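Plates are the worst, says Fengying Feng. Plates and lids.

She has been collecting kitchen demonstrations for Vellside since December, mostly in kitchens people actually cook in, and she has opinions on crockery. "A mug forgives you. A plate, you come in at the wrong angle and it just slides off. Then you have to decide if you keep that one."

Do they keep it? Sometimes. Dehua Yao, who runs the training side, wants a few of the bad ones in there. "If every example is clean the model has never seen trouble," he says. "First slip, it's lost." Feng laughs at this. Her view is that Yao likes bad examples becuase he doesn't have to relabel them.

We talked on 7th July, between two sessions, Feng eating lunch standing up. The dish set stood at 698 examples that morning. Yao had thrown out some 7 percent of the batch before it, mostly for speed.

"People rush," Feng says. "You do the same plate again and again and your hands get fast. The grippers don't like fast." Her rule now is a break after every two stacks, and a different person on the next one.

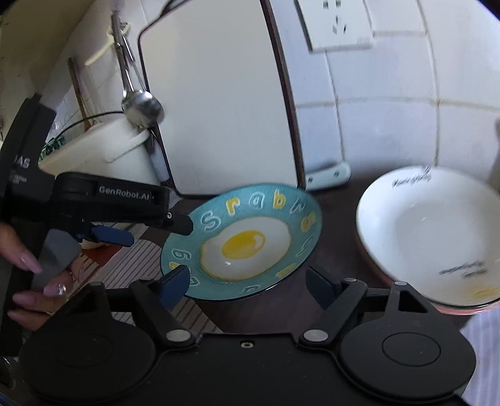
The two-handed work took longer to get right. One hand holds, the other arrives, and there is a moment when both have it. New people let go too early. "I tell them, wait until it feels silly," Feng says. "Then let go."

Yao's complaint is a different one — sameness. Same bowl, same spot, same height. He asked the Ronstead team to move everything before each take, even a little. They forgot, mostly. The first model trained on their set reached for where the bowl used to be. "Very confident," he says. "Completely wrong place."

So now there are three layouts per kitchen, and Feng picks them, not the person doing the takes.

Does she ever see the results? Once, a short clip. The arm picked up a plate the way she does, with a small pause before the lift. She hadn't known she paused.

"I asked Dehua can you take that out. He said no, it's in all of them." She rinses her fork. Next session is in ten minutes and it's lids agian.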